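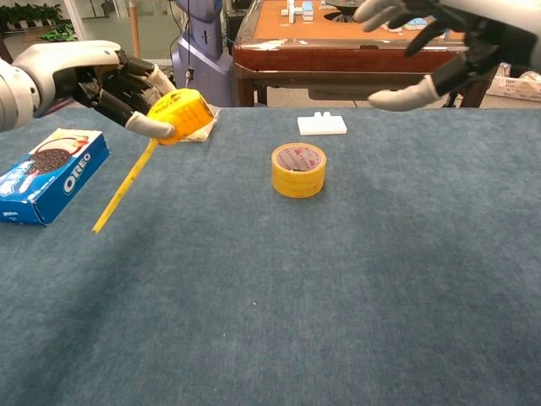
A yellow tape measure and a roll of packing tape, two of the items on the Vereswood starter list.

Vereswood wants to sell you a box of things you may already own. The storage and moving company said Thursday it will start offering a "first apartment" kit in October, priced at $249, with a tape measure, packing tape, felt table covers and assorted small hardware inside. It has given the kit a name, Trokik, and a slogan we will skip.

The pitch is that new renters waste money buying household basics one at a time. Vereswood says its kit replaces "over 200" separate purchases. Asked for the list behind that number, the company sent a page with 13 lines on it. One of the lines was "fasteners, various," which presumably does a lot of the work.

Valdir Damasceno, who runs the Quintana hardware store on the east side, was not impressed. He went down the page with a pencil at his counter and stopped at the tape measure.

"People need that one. They need the packing tape too, twice, once going in and once going out," he said. "The felt I don't understand. Put an old blanket on the table."

Damasceno sells most of what is on the list and has an obvious interest in seeing the kit flop. Still, his prices are on the shelf for anyone to check, and Vereswood would not break down its own. A spokesperson said the value was "in the curation."

There is also the matter of returns. The kit can be sent back within six days, unopened – a short window for somebody in the middle of a move. Single items can't be exchanged, so a buyer who already has a tape measure will now have two.

A similar box from Sternis was sold here a couple of years ago and quietly dropped. Vereswood said it had "learned from others in the category" but did not say what. Orders open at noon on the day of launch, and the company has not decided whether the kit will be sold in stores.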